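Stilutberg presents small wooden drawer box for desks and work tables

SKURNETHAM, 4 Sep 2026 – The home goods maker Stilutberg today introduces the Bellamy, a small wooden box with a drawer, made for people who want to keep their work table in order. The Bellamy is the first product in the new Brernix series and will be in shops in Skurnetham and in the Stilutberg online store from today.

The idea for the series came from letters of customers. Many of them wrote that they have enough shelves on the wall, but that pens, keys, screws and charging cables still stay on the table. Stilutberg wanted to give these things a place which is near the hand and which can also be looked at with pleasure.

The Bellamy has a light oak grain and one drawer with a black metal bar handle. The handle is wide enough to be held with several fingers, so the drawer can be opened without looking. The top is flat and can carry a lamp or a plant. The box comes fully assembled, and no tools are necessary.

In June, Stilutberg gave the box to 15 households and small workshops for a trial of 14 days. The participants used it on desks, sewing tables and kitchen counters. After their comments, the company made 2 changes: the drawer now runs more quietly, and the underside received a thin layer of felt against scratches.

"We have made furniture for the floor during many years, and now we make a piece for the table," the company states. "It was for us a new kind of work, and we have learned much from the people who tried it."
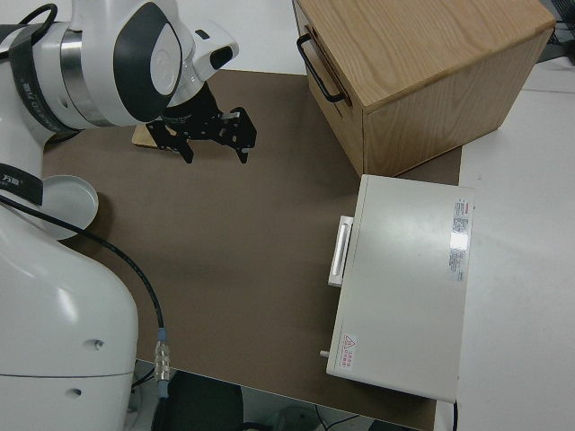
The wooden drawer box with black bar handle, on a brown work mat.

The Brernix series will be continued next year with a letter tray and a low box without drawer. Both will have the same wood grain, so that the pieces can stand next to each other.

Customers who order the Bellamy in the first 10 days do not pay for delivery. Retailers can ask for a sample box and a price list at the Stilutberg sales office in Skurnetham.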